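Astbridge gripper bench, pre-purchase safety check, 2/24/23

I went round with the Zatero checklist before we put any money down, so here's what I've got, comments and all!

1. Finger blocks and fixings: OK. Screws checked for tightness, nothing wobbling.

2. Linkage bushings: OK, but I'd like spares in the budget (Sokol sell them in packs, and we'd only need 2).

3. Pinch points: needs work. I caught my own thumb last August, so please can we have proper warning labels on the next lot.

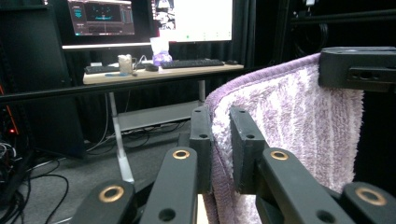
4. Cables on the floor: fail. I'd put 200 aside for cable covers and get it done before anything new arrives – I don't want to be stepping over that lot with a new machine in my arms.

5. Towel bracket: OK for towels. Not tested with anything heavier, so don't plan on it.

6. Emergency stop: not on the Jollness quote at all! They want 3,804 for the set and I'd hold off signing until it's added in writing.

Overall it's a pass with 2 things to fix, items 3 and 4. I'll check both again once the covers are down.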